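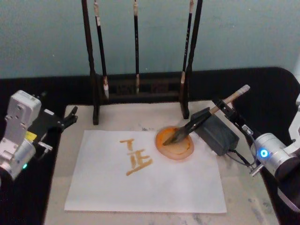
Getting a robot to load its own brush took our lettering studio most of November, and I'm writing up what worked so your crew can skip the swearing. We're Prorkix, a small sign and banner shop, and the two-armed setup now does the repeat orders that used to wreck our wrists. Start with the ink. Ours goes in a round dish right beside the paper, close enough to overlap the corner, so the loaded brush has hardly any distance to travel and drips less. Tip in first, handle leaning back towards the arm, then a slow drag through the ink. Letay Gebretsadik has been lettering by hand for 21 years and she set the angle by eye. I'd spent two days on it with a protractor. Hers was better!

Next, teach one stroke at a time. Record the horizontal, run it on scrap until you're sick of it, then add the vertical. We went through 62 sheets before a whole character looked like anything (cheap paper is fine for this bit, but switch to the real stuff before you set the pressure – it soaks up colour differently).
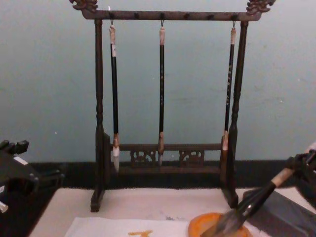 Once the strokes are right, save them under the brush you used. A different brush means a different file, even if the two look like twins. We learned that on the Alemneh banners and had to redo the lot on a Monday.

Now the people part, which I'd sort out before you buy anything. Letay was worried, fair enough. What's changed is that she approves the first sheet of every job and can stop a run whenever she likes, and her own hand goes on the one-off pieces. Gebremedhin Admasu moved off packing to look after the arms. He got a pay bump for it and he'd want me to mention he asked for more.

The last order was 1158 cards for Perko. By hand we'd have knocked that back, or said yes and been grumpy for weeks.

Before each run, check:
Dish topped up
Paper flat, no curl
Cables clear of the sheet
Right brush, right file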